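Keeping Old Story Books in the House

Tips for folk tales, fairy tales and other books that are read many times

In our home the tale books live a hard life. They are read at the table, in bed, on the bus and one time in the bath. A novel is read once and goes back to the shelf, but a book of tales is opened every evening at the same five or six stories, and exactly there it breaks. I write down what I do with mine. I am not a bookbinder. If your book is old and worth real money, please bring it to a person who has learned this work.

Before you start

Wash your hands and dry them well. I don't use gloves for paper, I feel the page better without them. Put a clean cotton towel on the table and take away the cups.

Look first through the whole book, page by page, and put a strip of white paper at every place which needs help. My copy of Tales from the Dindcombe Road had 29 strips when I finished, and I almost closed it again. Then I did two pages each evening and after some weeks it was done.

A torn page

Do not take the clear tape from the kitchen drawer. It becomes yellow, the glue goes into the paper, and later you cannot remove it without taking letters too. Buy thin Japanese paper and wheat paste. One small package of the paper is enough for many years.

Tear the repair strip with your fingers, do not cut it. The soft edge of a torn strip disappears in the page and a cut edge stays visible. Put paste on the strip, lay it on the tear, press with a dry cloth. Under the page and over it goes baking paper, then a heavy book on top until the next day. I use the dictionary.

If the tear goes through the words, put the strip from the side where there is less print. You will still be able to read through it.

A loose page

In my Godoy collection, pages 131 to 135 fell out all together, in the middle of the story about the miller who sold his shadow. For a single loose leaf, make a very thin line of paste along the inner edge, not wider than a match, and push the leaf back until it touches the spine. Close the book with baking paper on both sides. If a whole group of pages is loose, then the thread is broken, and paste will not hold it for long. It must be sewn. I sewed mine badly but it holds. 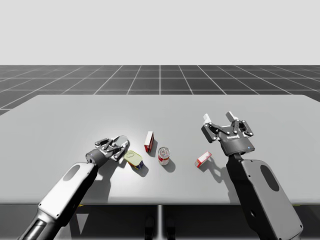 Safta Vasiliu wrote to me that I am too strict about the tape, and that in her mother's house all the tale books were repaired with flour and water cooked in a small pot, with strips from the edge of the newspaper. Those books are still read, she says, but the mice loved them, and one spring they ate the complete ending of The Clever Goose Girl. The family had to invent a new one, and now the grandchildren do not accept the printed ending at all.

I thank her for the letter. Home paste from flour is fine if you make it fresh and use little of it. Throw away what is left after two days. For the mice I have no advice except a cupboard with a good door.

Bad smell

Books from a cellar smell of the cellar. Take a plastic box with a lid, put baking soda in an open bowl at the bottom, and stand the book beside it with the pages a little open. Close the lid and wait one week. Change the soda and repeat. The Kestholm tales needed four weeks and they still smell a bit when it rains. Don't put perfume or dried lavender directly between the pages, it leaves oil.

If you see gray or green spots which come off like powder, this is mold. Such a book goes outside the house first, in a closed bag, away from the others.

Finger marks and pencil

Use a soft white eraser and move it in one direction only, from the middle to the outside. Hold the page flat with your other hand. Brush the crumbs out of the middle fold, there they like to hide.

I do not erase everything. In one of my books a child, I think long ago, wrote NO next to the place where the wolf is let into the house. It stays.

Jam and grease

For jam, wait until it is dry and lift it with the back of a butter knife. For grease, put cornstarch on the spot, leave it overnight and brush it off. It will be better, it will not be gone.

The shelf

Keep the books standing, not too tight. You should be able to put a finger beside each one. Large picture books lie flat, three at most on a pile. The shelf should not be on an outside wall or over a heater. I keep the room at 50 percent humidity if I can, with one of these small meters, but in winter I mostly can't – then I put a bowl of water in the room and hope.

Do not pull a book by the top of the spine. Push the two neighbors back a little and take it by the middle. This I repeat to my children every Sunday when the cousins come, and the cousins pull it by the top.

Covers for reading

For the evening book I fold a loose cover from brown paper, without any glue, and write the title on it. When it gets dirty I make a new one. The Cirkeo stories are now in their sixth cover and the cloth underneath is still a nice dark red.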